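I finally did the glasses on Saturday. They'd been sitting in the box since we moved, wrapped in pages of an old phone book, and I kept walking past that box with my coffee like it belonged to somebody else.

So. The wooden rack came out first (the two-tier one with the row of thin metal rods along the lower shelf, which I'm pretty sure was sold to me for dishes but could just as easily hold shoes). I shoved it to the back left, right up against the wall, and that one little move gave me so much space! I have no idea why I spent years with a rack in the middle of everything.

Then the gold holder. I bought it at Trinel, in the markdown corner, and I love it more than is reasonable. It's all loops and curls of wire with a scroll at the top, on a dark wooden base, and it looks like it came out of a great-aunt's dining room. My sister-in-law thinks it's hideous. She's entitled to that, and she can drink out of a mug.

A few things I figured out along the way:

Blue glass shows every bit of lint. I went through two towels before I dug out the flat-weave one from Veledine, and that one was fine.

Hold a wine glass by the stem when you're moving it. I used to grab the bowl and then have to polish off my own fingerprints, every single time.

Glasses go on the holder last. I did it first, then needed to scoot the holder over, and that was a tense few seconds.

I still haven't decided about the spot by the right-hand side. The gold looks great against the white marble pattern, but I'd like a lamp in there too, and I don't think there's room for both. Maybe the rack goes somewhere else in October when I redo the pantry shelves. For now I'm leaving it alone and making dinner.

Recent posts
The Berhe casserole dish, one year in
Pantry shelves: the plan so far
I tried the Undeo drawer dividers
Soup for a cold Saturday

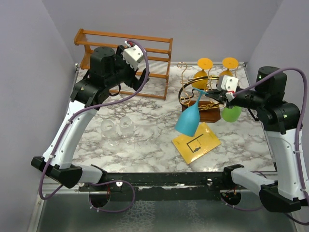

Blue wine glass, gold holder, rack at the back.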